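# Dutine Tabletop Cups

Notes on the cup subset of the Dutine tableware collection. Maintained by Inês Morais; object list by Rosário Pacheco.

- Records: 1,744
- Object classes: 46
- License: research use only
- Last edited: Aug 7, 2021

Cups are labeled by shape, color and finish. Use `translucent` for any frosted body - plastic and glass share the label when the material is uncertain. Small items inside a cup go in `contents`; leave `item_type` blank if unclear.

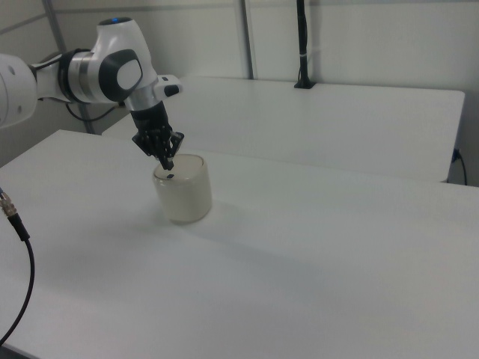
*Squat cream cup, upright, white tabletop. `finish: translucent`, `item_type:` blank.*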